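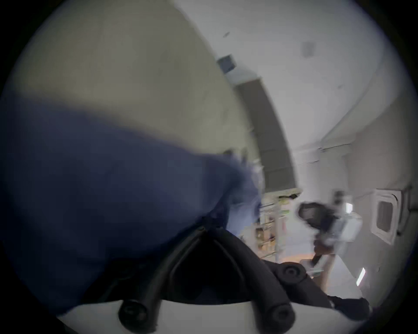

Figure 3. Dark blue fabric and a tall dark grey cabinet, room.

4.2 What gets washed, and when

Short version first. People wash clothes by feel and bedding by calendar, or say they do. The diary returns from Widanholm and Vundham agree on this and on not much else. We had 899 usable diaries across the 2 towns after the blank ones and the half-filled ones were taken out (see 3.4 for the rules on that). Diary keepers wrote down each wash, what was in it, the setting, and in one line why they did it then and not another day.

Clothes. The one-line reasons are mostly smell, a mark, or "nothing left in the drawer". Very few people gave a number of wears, although the opening interview asked for one and nearly everybody produced it without trouble. So the number given in interview and the reason given in the diary do not match, and where they differ we take the diary. Dark clothes are kept back longer than light ones. Partly this is marks not showing. Partly it is fading – several keepers wrote that they put off washing a navy or black top on purpose and hung it near a window instead. Airing is therefore a kind of washing for these households and should of been on the printed form as its own line. It was not. We coded it afterwards from the margin notes, so the airing counts in Table 5 are low and should be read that way.

The in-between pile. Worn, not dirty, not clean enough to go back. Chair, door hook, end of the bed, top of the stairs. Earlier work on home laundry treats this pile as a failure to decide. Our keepers did not write about it like that. For them it was a place for things with one more wear in them, and it had rules. Jeans and jumpers yes, shirts sometimes, socks never. Households with small children had hardly any such pile, everything going straight in the machine by evening. Households where two adults worked different shifts often had one pile each and did not touch the other's.

Bedding. A different matter. Sheets and pillowcases go by the day of the week, usualy a weekend, and the same day for years in some homes. Asked why that day, people gave us the drying and not the dirt: someone is home, the line is free, the bed can be back together before night. Duvet covers follow the sheets in Vundham but not in Widanholm, where the cover is often left on for a second round. We have no good account of this difference. Housing type was tried, and washing machine size, neither held up once household size was put in.

The duvet itself is the odd one. It is the biggest thing on the bed and the least often washed, and keepers were vague about it in a way they were not about anything else. "Not this year", "before the baby", "had it cleaned when we moved". Most home machines in the sample will not take a double, so washing it means a trip out and a fee. In Widanholm the trip is to the Kröger laundrette by the bus stands, in Vundham there is nothing nearer than the retail park. Keepers without a car hardly ever went. What they did instead was shake it, fold it back in the morning and leave it an hour, hang it from a window in dry weather.

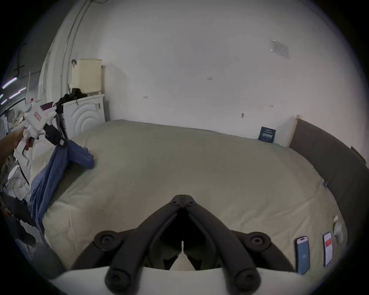

All of which the keepers counted as looking after it, and we think fairly. A survey that only asks "when did you last wash your duvet" will miss this and will make these homes look careless. Same problem as with the navy tops above.

Season matters less than expected for clothes and more than expected for bedding. February is the low point for anything large. Nothing dries, the heating is dear, and a wet duvet cover over a door keeps a small flat damp for a day or more. Keepers in upper-floor flats wrote about this again and again, with some heat. A few gave up on home drying in that month and used a tumble dryer at a relative's house. The ones who did so tended to save up bedding until there was a full car load, which throws the calendar pattern out and accounts for most of the late entries in the winter diaries.

Settings. Little to report. The same programme for nearly everything, picked once when the machine was new. Where a keeper used 3 or more programmes in a month it was nearly always a household with wool or work uniforms. Powder against liquid made no difference to how often anything was washed. The Madanik coding scheme asks for water temperature on every load but our keepers copied the number off the dial, and older dials have letters, so temperature is left out of the models in section 5.

Two cautions. Keeping a diary changes what people do, and the first week of nearly every diary shows more loads than the weeks after it. We dropped week one. Also the person with the pen was usually the person who does the wash, so other people's clothes are described from outside. A teenager's floor pile is "dirty" in the diary. The teenager may well have seen it otherwise, and we did not ask. The follow-up form does ask, and those returns are dealt with in 4.3 along with the ironing.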